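From: Borklow Household Swap list
Subject: Re: where does everybody drop their keys?

A member in the Zarkatgate building wrote:
> I lose my keys two or three times a week and I'm tired of it. Hooks fall
> off my wall, and the bowl by the door filled up with coupons and dead
> batteries. What do you all use? I have 33 inches between the door
> and the TV stand, so nothing big please.

Oh, I feel this one! We gave up on bowls too. Ours had 26 pens in it at one point (I dumped it out on the bed) and not one set of keys.

What finally worked at our place is a little plastic step stool. Bright red, so keys show up on it from across the room, and it's low enough that you can stick it right in front of the TV cabinet and still see the screen. I'd been putting keys on the cabinet before that, and they just vanished in among the masking tape and the little figures.

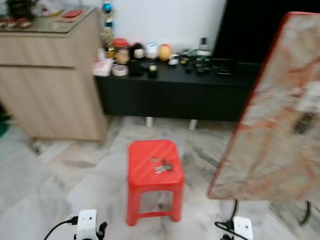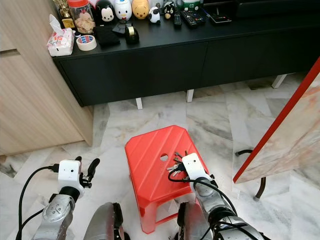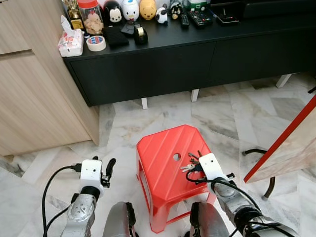 I know, the cabinet needs a good clear-out. I keep saying I'll do it in September and then I buy another jar of something. The figures are staying, though – I've been told so very firmly.

Anyway, back to your 33 inches. Measure the stool before you buy, legs included, and get one with some ridges on the top. I tried a smooth one first and the keys slid off whenever somebody bumped it. There were a few Nuner stools on the free shelf downstairs last time I looked, if they haven't all gone.

Also, does anybody want the bowl? It's blue, small chip on the rim, happy to leave it by the mailboxes.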